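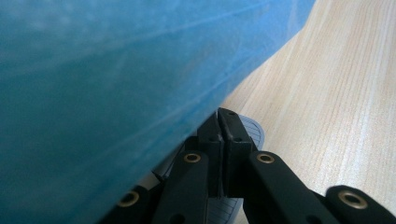 Blue sheet beside one of the folding tables at Tonport, close up

I had been meaning to go to the Tonport open day for years, and every November something has come up, usually the car. This time the car behaved itself, the rain held off until the afternoon, and I was on the 33 bus from the park-and-ride a little before ten with a flask and a cheese roll, feeling very pleased with myself.

For anyone who doesn't know it, Tonport is the old seed warehouse down by the lock, the long brick one with the green doors. It stood half empty for ages and is now shared between a few small firms. Gakis has the ground floor, where they wrap and pack furniture and pictures for people moving house or sending things abroad. Cekatton is upstairs and cuts covers and dust sheets to size (for sofas, looms, harmoniums, anything you can measure). Once a year they open the doors and let the rest of us wander about, and it costs nothing apart from whatever you spend in the tea room, which in my case was rather a lot.

You start downstairs. The first thing that struck me was how quiet it was. I had imagined rollers and hooters, and what they have is a big swept floor with yellow lines on it, racks of flattened boxes up to the ceiling and people working at benches with the radio on low. We were shown how a dining chair gets wrapped, legs first and then the back, and then a mirror, which took much longer and made the whole group hold its breath. They get through 3000 cardboard corners in a busy month! I had never given a thought to cardboard corners before, and I came home with two in my coat pocket that a kind lady on the bench said I could have.

The bit I had really come for was upstairs, though. There is a steep wooden staircase (there's a lift as well, if you ask at the desk) and at the top you come out into a lovely long room with skylights all the way down it. This is where the folding tables are. They are pale wood with a fine straight grain, beautifully smooth to the hand, and when the light comes down on them you want to take one home and roll pastry on it.

I spent the best part of an hour at the table where the blue sheeting was laid out. I have a weakness for blue, I admit, and this was a gorgeous one, lighter and more like sky in some places and going off into a deep teal in others, with a cloudy look to it so that the light seemed to come softly through. It had picked up plenty of creases, long faint ones running across it on the slant. I heard a boy beside me say it looked like the sea from an aeroplane, and I have been thinking about that ever since.

Folding it is harder than it looks. We were each given a length to try. You find the long edge, bring it over to meet its partner, and then smooth from the middle outwards with the flat of your hand, and at that point mine slid gently off the table and on to my shoes. The second go was better. By the third I had something you could have put on a shelf, if the shelf was a high one. The regular folders do a big sheet in 20 seconds, chatting all the while, and theirs come out with corners like a new hardback.

There was a nice explanation of why they always fold along the same lines, to do with the sheet remembering where it was bent, and I wish I had written it down properly. My note just says "like a map".

I missed the talk on twine, which I regret, because the couple I sat with at lunch said it was the best thing of the day. Lunch was in the tea room, which is run by Dewan, the bakery from the high street, and I can recommend the leek pasty without reservation. The chutney is extra and worth it. Do get there before noon, as by the time I went back for a slice of ginger cake the queue was out on to the landing.

A few practical things for next time, if you are thinking of going. Wear flat shoes for the stairs. The cloakroom is tiny, so leave the big umbrella at home. Tickets for the cutting room are handed out at the door and only 10 people go in at once, so I didn't manage to see it. Everyone who came out was holding a small square of offcut with a pinked edge, and I was very envious.

The last bus back goes at ten past four and I nearly missed it, having stopped to look at the box racks again on the way out. I've since had a go at the tablecloths in the airing cupboard. Two of them are now folded the Tonport way, and the big round one has gone back in as it was.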